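# Lavoie sets out plan for suturing arms

2019-03-16

The Lavoie training centre has put forward a plan to buy a second pair of robot arms for its suturing bench, to be paid for over two budget years. The centre's equipment group will look at quotes before the end of March.

The present bench has one pair of arms, supplied by Zurkitz, and is booked on most working days. The new pair would let one team carry on stitching while the other bench is being serviced or set up. Flarno, which makes the tissue pads, has been asked for a price on a standing order of 800 pads.

Needle drivers are the largest running cost. Each one is retired after 20 sessions, and the plan allows for five spares on the shelf — the centre now keeps two. Thread and needles come out of the general supplies budget and are left out of the figures. 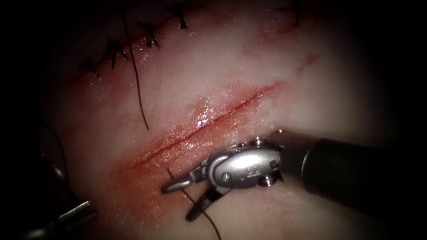
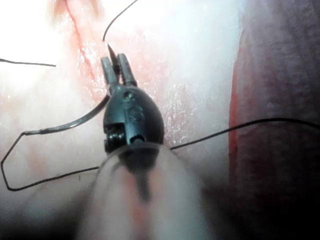
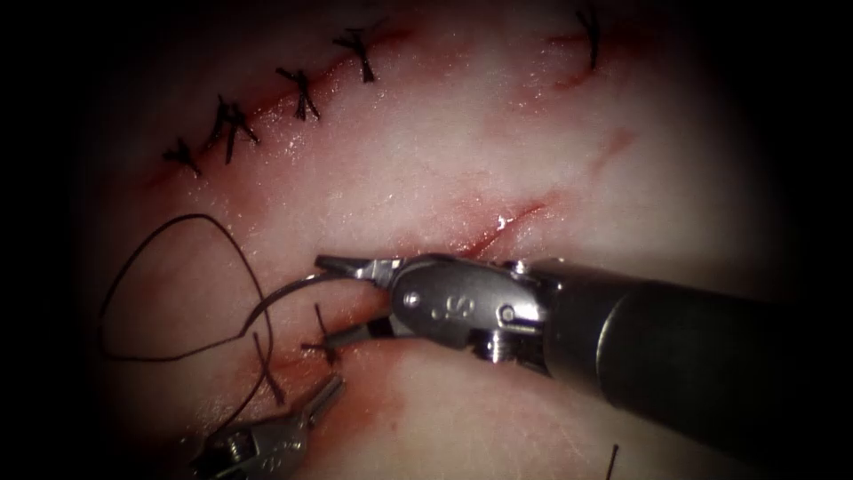 *Suturing with robotic instruments and black thread on pale tissue.*

The plan also covers software. Steno, the package used to log sessions, is licensed by the bench, so a second bench means a second licence. The group wants this priced for the full term and shown on the same sheet as the arms. On the last order it was added later and had to be found from another budget.

Two options are on the table. The first is to buy the arms outright and pay for servicing each year. The second is a lease with servicing included, which costs more over the full term but spreads the payments evenly. Delivery could take up to 20 weeks in either case, and the bench itself would have to be in place before the arms arrive.

Some building work is needed too. The room has enough sockets for one bench only, and the extraction duct will have to be moved to make space. Quotes for both jobs are still to come in.

A decision is expected once the servicing terms have been agreed. The existing bench will stay in use throughout, with bookings taken in the normal way.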